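8/13/18

Oh, what a day at robot club! I'm typing this with my shoes still on because I want to get it all down before I forget the numbers.

We're finally on the box-moving task for the Wikville meet in October. Everything is in the simulator for now, and I spent the whole morning on the code that carries the box between trays. Our team is Remska (I voted for Trellunmont, but that went to the other table) and we're stuck with a slow computer, so every run gives you time to eat a cracker. I didn't mind. I love watching that arm swing over!
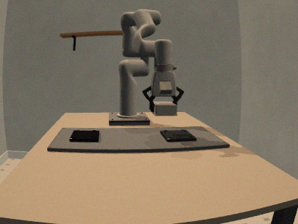

Our sim arm with the gray box in its grip, two black trays on the mat.

The grip was the hard part. I had the fingers closing 5 steps too early in my script, and I must have read that same block of code all through lunch before I saw it. One number! I changed it and yelled so loud that the Trellunmont kids came over to look. Then they showed me how they log their joint angles to a file, so I'm stealing that tomorrow (they said I could).

After that I set up a batch of 2000 runs with the box starting in a new spot each time. It was on run 161 when we had to pack up, so I left it going and taped a note to the monitor. Please, please let no one shut it off.

Still to do: slow down the wrist turn, fix the release height, and ask if we can get three more hours of lab time before school starts. Also bring my own crackers.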